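Peppers from seed, year three

March 2, 2019

The seeds are in! I know I say this every year with the same level of excitement, but the trays went onto the heat mat last night and I have already been down to check on them twice, as if a pepper seed has ever done anything overnight.

For anyone new, I grow sweet and hot peppers in a small backyard in Rillstead, where the last frost likes to show up well after everybody has gotten their hopes up. The first year I bought six plants from the garden center and got a handful of fruit. The second year I started my own from seed, got completely carried away, and ended up giving plants to people at the bus stop. This year I have a plan. (I had a plan last year too. This one is on graph paper.)

I ordered in January from Mavby, a little seed outfit that prints its catalog on newsprint, and I read that thing in the bathtub until the pages went wavy. My total was supposed to stay under $20. It came to $30, and I regret nothing, because they had a long Italian frying pepper I'd been hunting for since last summer and a stubby yellow one described only as "dependable." How do you not buy that?

So, the method. I soak the seeds overnight in weak chamomile tea. I have no idea if the tea does anything, but my germination was great last year and I am not about to mess with it. Then they go into damp seed mix, a quarter inch down, two to a cell, with a clear lid over the top. The mat keeps the soil in the low 80s. Peppers love warm feet! If you have tried them on a windowsill in February and given up after two weeks of staring at dirt, please try again with a mat before you decide you're bad at this. Mine took nineteen days on the windowsill and eight on the mat, same packet of seed.

Once they're up, the lid comes off and the light goes on, a couple of inches above the leaves. I raise it as they grow, using a chain and an S-hook, very high tech. When they have two sets of real leaves I move them to small pots, and after that comes the part I look forward to most, choosing what goes in the ground and what lives on the patio.
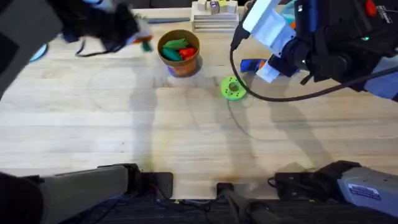
I used to think peppers in containers were a compromise, and I've changed my mind completely. My best plant last year was a potted one by the back steps. It got afternoon sun bouncing off the wall, it warmed up earlier in the spring than anything in the beds, and on cold nights in the fall I just picked it up and carried it inside. I was still picking from it when the in-ground plants had turned to mush.

Size matters more than I expected, though. Go for five gallons per plant if you can lift it when it's wet. The small hot types will put up with three. Make sure there's a real drainage hole, and skip the gravel in the bottom, which only takes up space the roots could be using. I water when the top inch is dry, and in July that means every day, sometimes twice. Feed them something with not too much nitrogen once they bloom, or you'll get a gorgeous leafy bush and three peppers. Ask me how I know.

The other thing I'm trying this year is leaving more of them on the plant to ripen. I always pick green because I'm impatient, and then I eat one red one in September and remember how much sweeter they are! The catch is that a plant loaded with ripening fruit slows down on making new ones. My graph paper solution is to have two plants of each kind, one I can raid whenever I want and one I'm not allowed to touch. We'll see how long that lasts.

If you're near Dunne, the seed swap is happening again this spring at the old Manedent building, and I'll be bringing the leftovers from my Mavby order plus a big envelope of marigold seed I saved in the fall. I'm looking for a good thick-walled pepper for stuffing, if anybody has a favorite. Bring extra envelopes - they ran out last time and people were folding up their receipts.

Right, I'm going down to look at the dirt again.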